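Craft tables return to Asholm library

The craft tables at Asholm library will be back in August, after 1,531 people used them last summer. The sessions are free and run in the upstairs room from 10am.

Junpei Nomura, who runs the programme, said patterned pieces in blue had been the most popular choice. "We ran out of them in the second week," he said.

The library has ordered 2,000 pieces for this year. Each session has room for 160 people, and places can be booked at the front desk.
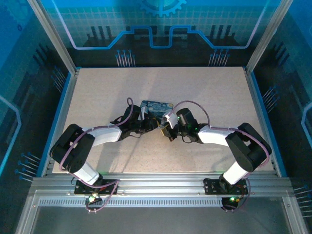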